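4.3 Checking the arm cables

Do this every 35 hours of run time. It's quick, and you'll get to know your Vindness cell really well!

1. Pause the task and press STOP.
2. Follow each purple cable from the gripper bracket back to the base. You want a relaxed loop at the wrist, with no kinks.
3. Replace any tie that has slipped.

CAUTION: Keep hands out of the enclosure until both arms are powered down.
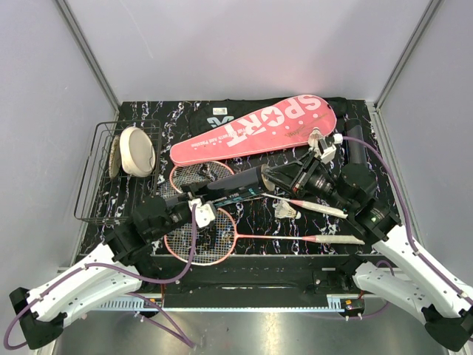
4. Restart and jog each wrist slowly through its full range. If a cable pulls tight, stop and give it more slack.

Note: Order new ties at 3,000 hours.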